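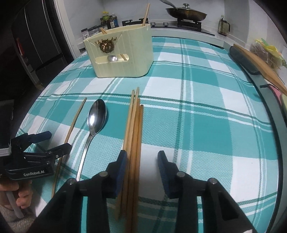

Minutes, kitchen group, Inddale house, Friday
Present: Young-sook So (chair), Zohreh Salehi (minutes). Apologies: Ranjbar family.

1. Last minutes
Accepted with one correction. The shared lunch in January was in Werham.

2. Table things
Young-sook asked that chopsticks go back in the holder with the stag's head after each meal, and do not stay on the tablecloth. Agreed. Spoons are a different matter — Zohreh will find a place for them before the next meeting.

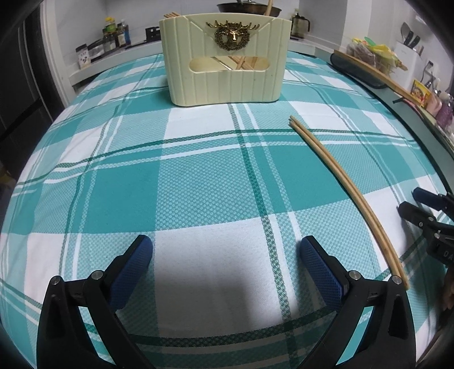 It was also asked if the holder should move to the counter. Young-sook prefers it on the table, where guests can reach it. No change for now.

3. Tablecloth
The checked cloth stays. Zohreh will ask in Rastport the price of a second one.

Closed at 4 p.m.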